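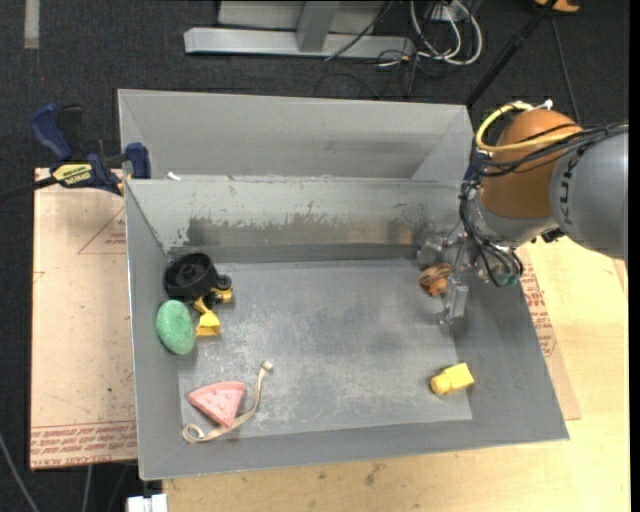 Gripper over the bin, clamp at the rear left corner.

Florin Avram wrote:
> Is the bin still walking across the table when the arm
> reaches in? At Kerkdale we had to bolt ours down.

No bolts so far. I put a bar clamp on the rear left corner, with a sheet of acrylic beside that side, paper left on. I would like a second clamp before I raise the speed.

The yellow cable still loops over the orange joint. I want to tie it closer before the next long run, which will be 1000 picks with the same toys.

Does anyone at the Adel shop have 2 spare clamps I could borrow until April?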